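Palham Table Skills Project
Progress report to the Zanetti Fund
2019-04-08
Prepared by Rosario Barbieri, cc Thomas Parisi

Short version first as I know you have a stack of these. We are on schedule for table layouts, behind on the printed guides, slightly under on spending. Details below, apologies for the rough state, am writing between sessions.

Where we are

Sorting and table setting work started in January at Palham. Moved half of it to the Merkthorpe room once the second table came. 16 layouts planned for the full set, all 16 now drafted on paper and most tried out with real items. Each layout is a mixed table: dishes, a drink or two, some play food, one big item that doesn't belong with a meal. Learners work out what goes together and what gets cleared off first.

The "mixed" part took longer than we said it would. First drafts were too tidy. Cups upright, everything facing the same way, no decisions to make. So the newer ones are messier, bottle on its side and up against the plate, black cup tipped over near the edge, fruit off by itself at the far end from the bowl.

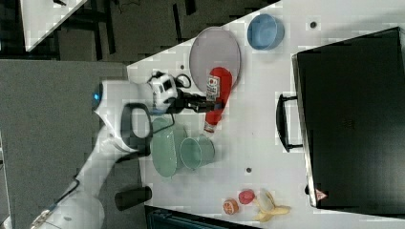

Items and purchasing

Spent to date on tableware and play food: 618. That is under the line in the budget and I'd like to carry the rest over to replacements, see requests. Ordered in two lots from Allusa. First lot complete. Second lot came short, they are sending the missing pieces seperately, no charge.

We went for plain colors on purpose. Pale greens, blues, grays. Some learners find patterned dishes hard going and the plain ones are easier to talk about ("put the green cup by the plate"). Thomas wanted at least some real packaging in there too, because that's what people have at home, and he was right about that.

Play food is holding up fine. Peeled banana is the favorite by a mile. Also the one that starts arguments, does it go on a plate or in the trash.

Sessions

22 sessions run so far across both rooms. Group size kept small, two or three learners plus staff. Attendance steady apart from one bad week with the heating at Merkthorpe. Staff notes are uneven, some very full and some one line, I am chasing.

What the notes do agree on: people start with the food. Nearly every time. Dishes second, the big item last or left where it is. We had assumed the reverse, clear the big thing and make space. So the guide needs rewriting on that page, Thomas has it.
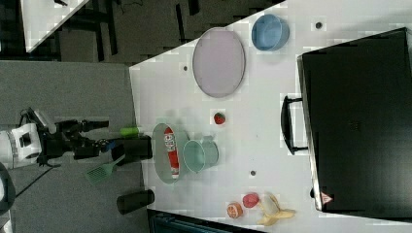
Naming is the other thing we keep running into, and it needs settling before the guides go to the printer. Half the staff say tray, half say plate, and the learners follow whoever is in the room. With the gray oval one, which has the red can lying across it and the mint cup up against its rim, we are going with tray. The big pinkish oval is a plate, full stop. The suitcase was being called "the box" and will be "the suitcase" on every sheet from now on. Small thing but it was costing us minutes each session. Strawberry, banana, peach and so on are fine as they are, though the cut citrus gets called both orange and grapefruit and I have stopped fighting that one.

Behind schedule

Printed guides. Were due with this report, are not here. Draft text done, pages need the naming changes above plus the new order of work. Expect around 2 more weeks. Cost unchanged.

Staff handover notes for Merkthorpe. Started, not finished. My fault.

Requests

- OK to carry the tableware underspend into replacements, cups mostly.
- OK to send you the guide as a file first and paper copies after.
- A yes or no on the family evening at Palham. Thomas needs to book the room and they won't hold it for us much longer.

Next up

Try the last few layouts, finish handover notes, get the guide to print. Then start on the shelf and cupboard set, which uses the same items so no new purchase expected.

Full spending sheet goes to your office under separate cover. Call me if anything in here dosn't add up, mornings are best.

R. Barbieri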